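Cable ties on USB leads: leave them on or cut them off?
Home Tidying > Cables and chargers
Posted by Kekeli Baidoo, 7 August 2019

Hello all, hoping someone can settle this for me as it's starting to cause bother at home.

I've got a big drawer in the sideboard (the old Bokley one, for anyone who remembers my moving house thread) and it's where every lead we own ends up. Phone leads, printer leads, the thing for the bike light, a couple I couldn't name if you paid me. In June I tipped the whole lot out on the carpet and had a proper go at it. Chucked the ones with split ends, wound up the rest, and put them in a Lagman box with the little dividers in. Very pleased with myself!

The trouble is the ties. A lot of the leads came with one of those thin plastic ties on and I've never got round to taking them off. Some are round the bundle, which is easy, you just snip it. But some are right up at the plug end, looped round just under the hard plastic bit, and I can't work out whether they're doing a job or whether they're only left over from the packing. My sister says take them all off, they look scruffy. My other half says leave them, they might be holding something together. 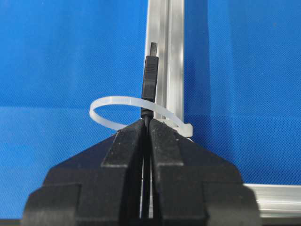
One of the black USB leads, with the tie round the bottom of the plug.

The tie is the see-through whitish sort and the lead is black, so it does rather stand out. I don't mind that much, but it does catch on the others when I pull one out of the box, and then I get three when I wanted one.

So, do I cut it? And if I do, what with? I've only got kitchen scissors and a Darkum craft knife and I'm a bit nervous of slipping and nicking the lead. I'd also love to hear how other people label theirs, as I'm forever pulling out the wrong one.

Thanks in advance, and sorry for going on!

I-hsuan Kwan

Hi Kekeli, you can cut it. The plug is moulded on to the lead and a tie round the outside won't be what's keeping it together. I've taken them off all of mine and never had one come apart. The only time I'd stop and think is if somebody put it on as a repair, say where the rubber had begun to pull away from the plug. Have a look underneath, and if you can see a split or any bare wire then the lead wants to go in the recycling anyway, tie or no tie.

Please don't use the craft knife! I did exactly that on a lamp flex years ago and went straight into it. What you want is a small pair of side cutters. Mine are Pralten, they cost me 60p at a car boot and they're still going strong. Nail clippers work as well if they're clean and reasonably sharp. Find the little square lump where the tie locks, turn it so it faces you, and snip right beside it, where there's usually a bit of a gap between the tie and the plastic. If there's no gap, push the tie up or down a touch till you find one. Unplug the lead at both ends first, obviously.

Before you bin the lot though, that spot under the plug is a brilliant place for a label. I keep one tie on each of my leads on purpose and hang a paper luggage tag off it, the small kind with the hole. "Printer", "camera", "kitchen radio" and so on. When you tighten a new one, do it so it just about slides, don't haul it tight, and trim the tail flush or it'll scratch you every time you put your hand in the box. That should sort your catching problem too.

For the wound part I gave up on plastic and went over to the hook and loop strips. You can open them again, and a roll lasts for ages. Mine's 5 metres and I'm barely halfway down it.

bluegate_7

just pull it off with pliers, takes 2 secs. i use bread bag clips for labels, write on them with a biro

Kekeli Baidoo

Thank you both! I-hsuan, I'm off to find the nail clippers. I like the luggage tag idea, and I think we've got some left from wrapping Christmas presents. Not sure I'm brave enough for pliers, but I've started saving the bread clips.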